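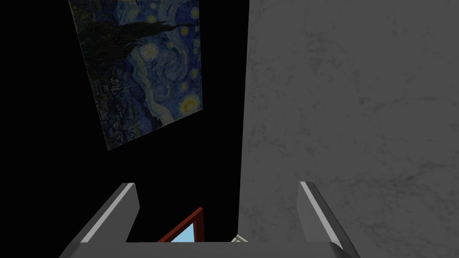 What is the best way to clean a wooden desk that feels sticky even after you've wiped it?
Use a few drops of dish soap in warm water on a cloth you have wrung out hard, go over the top with the grain, then go over it again with a second cloth and plain water. The stickiness is nearly always old polish and hand oil, and a dry duster only pushes it around. Dry it with a towel right away and leave the desk bare overnight before you put anything back on it.

Desks, drawers and the rest of the home office

I love this job. I put it off every year and then once I get going I can't stop, and by suppertime I'm going around the house looking for more drawers to pull out! These are the tips I keep coming back to, plus a few that readers sent in after the June page on closets.

Sticking drawers. Pull the drawer all the way out and look at the bottom edges and the runners. Shiny spots are where it rubs. Vacuum out the grit first (there is always grit, and usually a paper clip), then rub a plain white candle along the shiny places, back and forth until you can feel the drag go away. Slide it in and out a few times. If it still binds in damp weather, take the high spot down with fine sandpaper, a little at a time, and wax again. Please don't use cooking oil. It feels wonderful for a week and then it turns to glue.

Metal runners want a different treatment. Wipe the old black grease off with a rag and put a tiny bit of dry silicone on the track. Keep it off the wood, especially if you ever plan to paint.
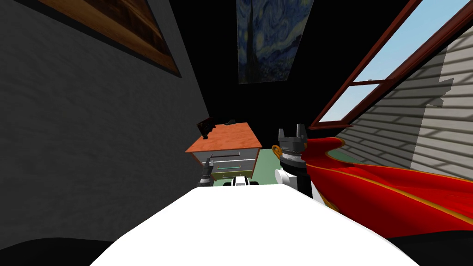 A wooden desk with gray drawer fronts.

Painted drawer fronts. Fingerprints gather right around the pulls, so unscrew the pulls and wash them in a bowl of soapy water while you do the fronts. A damp cloth with a dab of baking soda takes off most scuffs. Go lightly, and try it on the lowest drawer first. When the pulls go back on, tighten them by hand with a screwdriver and leave the drill in the garage. I have stripped more than one that way.

Musty smell inside? Open box of baking soda, drawers out, sunny day if you can get one. Cedar blocks are lovely too and you can freshen them with a quick rub of sandpaper.

Cords. Oh, cords! Unplug everything, wipe each one down with a barely damp cloth, and put a bread bag tag on it with the name of what it runs. I cut mine to length with hook and loop tape off a roll, and 4 inches goes around a lamp cord nicely.

Floors. Move the chair and vacuum before you mop, always, and use the crevice tool along the baseboard. Dark floors show every streak, so change the water more often than you think you need to. A dry microfiber pad pushed in long overlapping strokes does a better job on everyday dust than any spray I've tried.
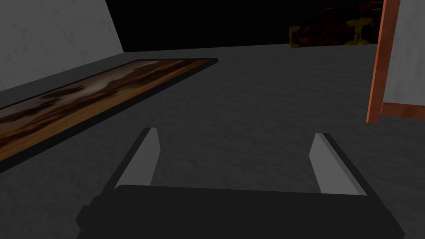
Dark gray flooring with a fine mottle.

If your chair has left scuffs, try a clean tennis ball. Cut an X in it, push it on the end of a broom handle, and rub. A pencil eraser works for the small ones.

Wood window frames. Dust first with a soft paintbrush, right into the corners, then a damp cloth, then dry. Do the glass after the wood so drips from the frame don't spoil it. Two cloths for the glass, one wet and one dry, and wipe up and down on the inside and side to side on the outside. Then when you spot a streak you know which side it's on! That tip is ancient and I still get excited about it.

Pictures on the wall. Never spray the glass while it's hanging. Spray the cloth, well away from the picture. For an unglazed painting use a very soft dry brush, top to bottom, and stop if anything flakes. Stick a felt dot on each bottom corner at the back and the frame will quit sliding crooked and marking the paint.

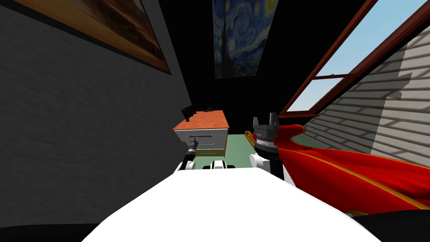
Reddish-brown window frame, with a Starry Night print on the far wall.

Dark walls mark easily. Wipe a whole section from corner to corner with a barely damp sponge, because a scrubbed patch dries shinier than the paint next to it.

Leftover candle stubs go in a jar with the sandpaper scraps. Mine lives in the bottom drawer.

Page updated 2019-12-15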